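Do you post the tableware on its own?

Yes! Plates, bowls, cups, spoons and forks all go out singly from Tindstead, and I pack every order myself (slowly, with the radio on).

Is stainless steel too cold-looking for a nice table?

I used to think so, then I tried it on a marble-patterned top and changed my mind completely -- the shine loves a bit of pattern, and a pink cup cheers it all up.
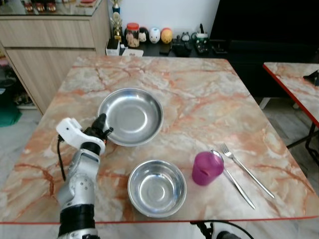
Can I put the steel bowls in the microwave?

Please don't! Warm your soup in something else and pour it in after.

How much is postage?

Free over £100, otherwise ask me or Sewwandi.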